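Accueil | Le club | Ateliers | Galerie | Calendrier | Nous écrire

Rubrique : Galerie photo › Robotique › Projets des élèves

Tri des bouteilles à deux bras : le projet Olatard en photos

Mis en ligne le 23 février 2021

Le projet Olatard occupe le groupe des grands du club depuis le mois d'août. Le sujet tient en une phrase : deux bras robotisés doivent ramasser des bouteilles en plastique posées au sol et les mettre dans une poubelle, sans aide extérieure et sans se gêner. Cleiton Guerra et Maiara Conceição s'occupent de la partie apprentissage, Hussam Tarawneh du câblage et des supports, Alcides Siqueira des règles d'essai et du carnet. Le club présentera le résultat à la rencontre interclubs Justia, dans la catégorie « manipulation ».

Le règlement de Justia donne 10 minutes par équipe. Une bouteille déposée dans le bac rapporte des points, une bouteille qui tombe à côté n'en rapporte pas mais peut être reprise. Si les deux bras se touchent, le chronomètre continue et l'équipe perd le bénéfice de la dernière dépose. Nous avons donc travaillé la répartition des tâches avant la vitesse.

La cellule est montée en profilés d'aluminium, avec des panneaux clairs sur les côtés et au fond. Les deux bras sont boulonnés à l'avant et la poubelle se trouve au fond, entre les deux zones de travail. 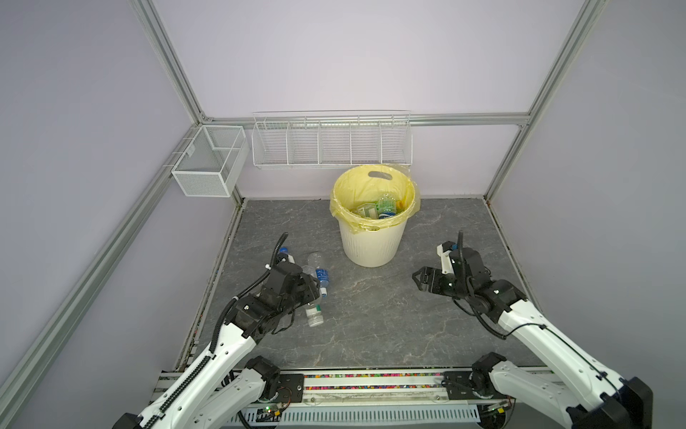
La première version du programme donnait la moitié gauche du sol à un bras et la moitié droite à l'autre. C'était simple à écrire, mais un bras pouvait finir son côté et attendre pendant que l'autre avait encore du travail. Maiara a proposé une règle différente : chaque bras prend la bouteille la plus proche de sa pince, et celui de gauche a la priorité au-dessus du bac. Cette règle est en place depuis l'hiver et nous l'avons gardée.

Pour l'apprentissage, les élèves pilotent les bras à la main et le programme enregistre les mouvements. Nous avons 157 démonstrations utilisables. Une quarantaine d'autres auraient pu servir, mais le carnet était mal rempli et Alcides a préféré les écarter – il a eu raison, même si la discussion a été longue.

Les bouteilles viennent de chez nous. Nous voulions des formes et des étiquettes variées, parce qu'un programme entraîné sur un seul modèle se débrouille mal avec les autres.

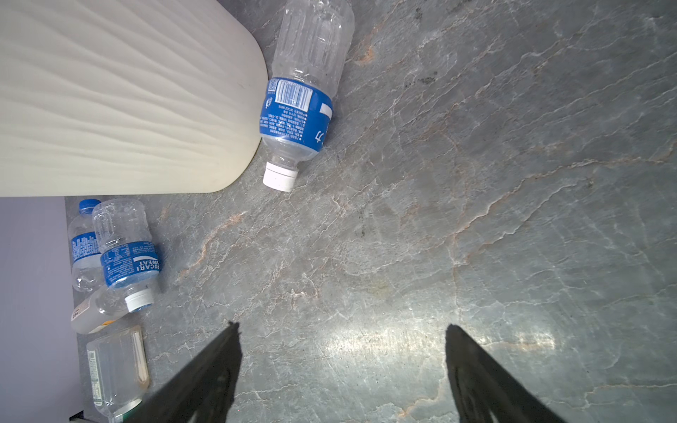

Bouteilles couchées près de la paroi, vues depuis la pince. On reconnaît une Pocari Sweat à son étiquette bleue.

Les coins sont le point difficile. Une pince qui descend trop près d'un panneau n'a plus la place de s'ouvrir, et il faut alors approcher la bouteille de biais ou la tirer d'abord vers le milieu. Cleiton a enregistré une série de démonstrations uniquement pour ce cas. Le carnet indique 40 essais dans les coins, à refaire après chaque changement de réglage.

L'autre souci est le plastique transparent. La caméra du poignet distingue bien une étiquette, beaucoup moins une bouteille nue, surtout quand le sol renvoie la lumière. Hussam a essayé plusieurs positions pour la lampe du local avant de trouver un compromis. Le sol à motif marbré ne simplifie pas les choses, mais celui de Justia sera lui aussi à motif et nous préférons nous entraîner dans ces conditions.

Quand les deux bras travaillent en même temps, l'ordre des gestes compte. Celui qui tient déjà une bouteille passe en premier, l'autre reste au-dessus de sa cible jusqu'à ce que la voie soit libre.
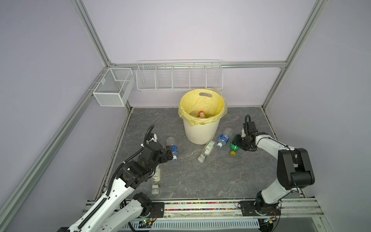 Neville Goodall : Bonjour à l'équipe. Chez Warno nous avions le même règlement l'an passé et la priorité fixe au-dessus du bac nous a coûté du temps en fin de manche, quand toutes les bouteilles restantes étaient du même côté. Avez-vous essayé de donner la priorité au bras le plus proche du bac ? Bon courage pour la suite.

Nous avons noté la remarque. L'essai est prévu, mais il oblige à revoir la partie du programme qui surveille la distance entre les deux poignets, et nous ne voulons pas y toucher avant d'avoir une version stable à emporter. Si le temps manque, la priorité à gauche restera en place pour la rencontre.

La prise elle-même a fait l'objet de plusieurs séances. Par le milieu du corps, la bouteille tient bien mais peut se déformer si la pince serre trop. Par le goulot, il faut viser plus juste. Le programme choisit selon l'orientation de la bouteille par rapport au bras, et les élèves ont dû montrer les deux façons de faire. 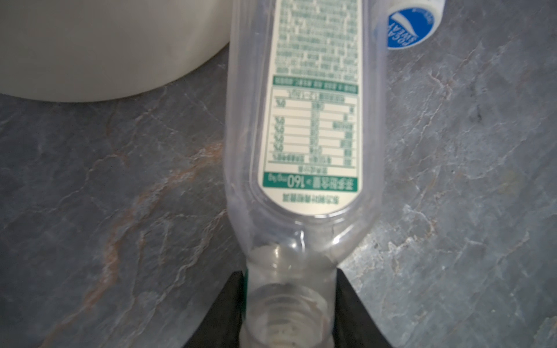 Bouteille sans bouchon, goulot entre les deux doigts de la pince. Sur l'étiquette, un « 160 » suivi de « mg/kg ».

Les bouchons seuls ne comptent pas dans le barème de Justia. Nous les laissons au sol pendant les essais, et le programme doit les ignorer.

Prochaine étape : une manche complète, chronométrée, avec le carnet tenu par quelqu'un qui n'a pas écrit le code. Les membres qui veulent aider à l'enregistrement peuvent s'inscrire auprès de Maiara. Il faut avoir suivi l'atelier de sécurité Tennant, et les cheveux longs doivent être attachés.

Mots-clés : robotique, deux bras, tri, plastique, Olatard, Justia

‹ Galerie précédente | Retour aux galeries | Galerie suivante ›

Ce site utilise des cookies pour mesurer sa fréquentation. En poursuivant votre navigation, vous acceptez leur utilisation. Accepter | Refuser | En savoir plus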